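Open day at the Lirnholm warehouse

2 min read

Got there late, parking was a field. Coffee gone by then, cookies not. Anyway – notes before I forget.

Lirnholm is the place out past the Vandenberghe tile yard, big low building, you've driven by it. They store and repack dry groceries for stores that don't have the space. Once a year they let people in. Last time was August and hot as anything, so a winter one was a nice change, even if my feet went numb on the loading dock.

Sign in, sticker with your name, orange vest. Mine said Lirnholm on the back and went down to my knees.

First stop was the racks. They have 1263 pallet spots, the guide told us twice. Tall. Very tall. Everything up there is shrink wrapped and you can't tell the cereal from the rice unless you read the tags, and the tags are the size of a postcard. A kid asked what happens if you lose one. Answer: you go up and look.

Then the returns corner, my favorite. Boxes that came back because a corner was crushed or the flap popped. Nothing wrong with the food in most of them. They get checked, taped or pulled, and whatever can't be sold but is still good goes to the pantry on Grestari Street. More than 267 cartons last year, which sounded low to me but I didn't get a chance to ask.

Lunch was in the break room. Soup, rolls, a pickle plate. The soup came from Zovard, the deli by the bridge, and there was plenty. I had 2 bowls. Sat with a couple who had driven in for the pallet jacks – he used to fix them – and they were not dissapointed, there was a row of old ones by the door with the paint worn off the handles.

After lunch, repacking. Smaller room, warmer, and a floor that looks like gray wood planks, much nicer than the bare concrete everywhere else. They work with plain cardboard as a base and set the food boxes down on it, flat on their sides. Bright orange box when we came by, stripes on the front.

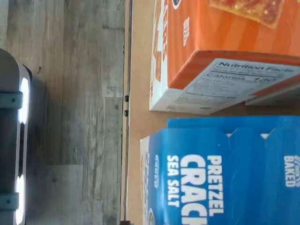
Josiane Boyer wants it known that the sideways thing is old news, she packed groceries that way for years and a box on its side doesn't tip over when you slide the tray. Fair enough. She also says I should of asked about the tape, they switched to paper tape and it sticks better in the cold.

Didn't see the tape. Did see the baler, running, loud, bring earplugs if your ears are like mine. Tour ended there and we gave the vests back. Gift bag had a pencil and a bag of lentils.

Free to get in, doors shut at 5. Wear real shoes.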